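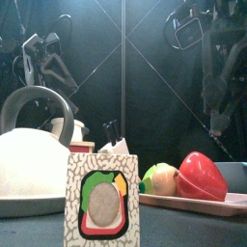 Why did the left arm drop out in the middle of the run?
Cable. The connector at the wrist was backing out a little every time the arm reached far over, and when it lost contact long enough the driver faulted and went limp.

December 2021

Left arm fault, writing it up before I forget which bits I tried in what order.

Kitchen set on the table, kettle on the left side, tray with the toy veg on the right. Task was the usual, left arm takes the kettle handle, lifts, moves it over, puts it back. Right arm does the pepper. Ran 257 cycles on Viltska, no complaints. Next one the left gripper closed on the handle, started up, then everything on that side let go. Kettle came down with the arm on top. Right arm KEPT GOING. That is the part I don't like, more below.

Fault code 8 on the left driver, "comm timeout". First thought was software, wasted most of the morning on that.

What I tried:
- restart of controller, no change, faulted again on third lift
- rolled Viltska back to the April build. Same fault. So not the update, sorry to everyone I blamed
- swapped left and right drivers. Fault stayed on the left, so driver ok
- lighter grip force. No difference, didnt expect any
- arm in free drive, moved it around by hand with the log open. Fault comes when the wrist is rolled out and low, as for the kettle. Wiggle the plug and I can make it come and go

Pulled the plug. Latch tab worn on one side, does not click any more. The loop above the gripper is too short for that pose, so each reach pulls on it. Leena Suominen says the loop got re-tied when the Nygård fingers went on and nobody checked full travel after. Could be. Not in the notebook either way.

Fix for now: new plug from the Fosstead drawer (last one, need to order), loop re-made about a hand longer, strain relief on the wrist housing so the pull goes there and not into the connector. Checked full travel by hand in every corner, slowly. Then 200 cycles at half speed, no faults. Full speed not done yet.

Now the safety thing. When one arm faults the other is supposed to stop. It didn't. Found it: the link between the two drivers goes through the same comm line as the one that dropped, so the stop message had nowhere to go. Right arm never heard anyting. I hit the e-stop and that worked right away, both sides dead. But I was standing next to it. If I had been at the desk it would have run on until the cycle finished.

Also: limp on fault is a bad default with something held up high. The brakes should come on. There is a setting for it in the Ideck tool, it was off. Turned it on for both arms. Gripper now holds what it has on a fault, tested 3 times with the kettle (empty, obviously), pulled the plug mid lift each time. Held. Gives a small jerk but ok.

Until the stop line is wired separately:
- no unattended runs. None. Not for lunch either
- someone within reach of the e-stop
- half speed only
- hands out from under the left arm when it's powered, also when it looks idle

To do
- hard-wired stop between drivers, own pair, not through comm
- order plugs, and look at the right wrist too, same type and same age
- put "full travel check" on the sheet for gripper changes
- ask Leena if the log can keep more than the last minute, I lost the start of the first fault
- kettle handle ok? looks fine, gripper pads have a mark on them. Swap if it grows

Old plug is in the bag taped to the inside of the cabinet door, dont throw it out, I want to send it back.

Recent entries
Gripper pads, wear after long runs
Nygård fingers, fitting notes
Viltska update, what changed
Table cover slipping, again
Ideck settings backup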